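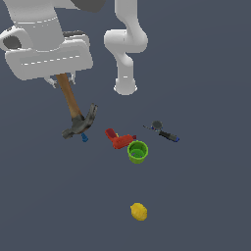 Police are asking for witnesses after a cyclist was seriously hurt in a collision with a utility on Malabanan Road, near the Hiklow turnoff, early on Tuesday, February 11, 2025.

Emergency services were called at 5.40am. The rider, a 30-year-old man, was treated at the roadside by paramedics and taken to hospital with head and leg injuries. He remained in a serious but stable condition on Tuesday afternoon.

The driver of the ute stopped and was not injured. He is helping police with their inquiries. No charges have been laid.

Senior Constable Leonora Dalisay said both were travelling north towards Flirkora when the collision happened. It was still dark and there is no street lighting on that part of the road.

"We'd like to hear from anyone who drove between Hiklow and Flirkora from 5.15 onwards, especially if they have dashcam footage," she said.

Malabanan Road was closed in both directions for close to four hours while crash investigators examined the site. Traffic was diverted through Rorna and the road reopened shortly before 9.30am.

Resident Cherry Mae Soriano, whose driveway is 600 metres from the turnoff, said she heard the sirens but not the crash. She said cyclists used the road most mornings and the sealed shoulder ended just before the bend.

The speed limit on that stretch was cut from 100km/h to 80km/h last July.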